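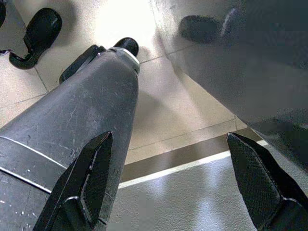
Fig. 1. Looking down past the open gripper fingers, with tile, the dark strip and the gray mat below.

So this is the part of our report where I get to talk about rules, and I know that sounds like the dull bit, but it ended up being my favorite! Csaba did the motion planning, Aisyah did the gripper code, and I got handed the lab safety sheet and told to make it something people would follow.

The sheet we inherited was 6 pages long and had 81 items on it. I read all of them (twice). Some were really good, like keeping the stop button within reach of whoever is running the arm. Others were left over from an older setup, and one talked about a gate we don't have. When I asked Moataz El Fassi, our lab supervisor, which ones he checks himself, he picked out a handful and said the rest was "for the shelf."

My first job was sorting. I put every item under one of three headings: before power, while moving, and after a stop. Seven items didn't fit anywhere or repeated something else, so they went, and that left us with 74. Still a lot, but now you only read the group you need.

The section I rewrote the most was about the floor. The old sheet said "stay clear of the robot," and we all had our own idea of what clear meant. Ridwan thought it meant arm's length and Ikhsan thought it meant the other side of the room. Now it says feet stay off the mat any time the arm has power, and you look at the floor before you press start – bags, cables, dropped screws, all of it. A border you can point to makes it way easier to remind somebody without sounding bossy.

Fingers were the other big one. Our rule is that the gripper gets opened all the way before anyone reaches near it, and the arm has to be stopped first, even for a quick fix. Aisyah wanted an exception for swapping test parts at slow speed. We argued about it for most of a lunch and I said no, mainly on account of slow still being able to pinch. She wrote her objection into the notes and I think that's fair.

What I'd change: I never tested the wording on someone outside the group. The team from Prisovley starts using the lab in February, and I want one of them to run a full startup from the sheet while I sit there and keep quiet – which will be hard for me. Ikhsan is printing the three groups on separate cards before then.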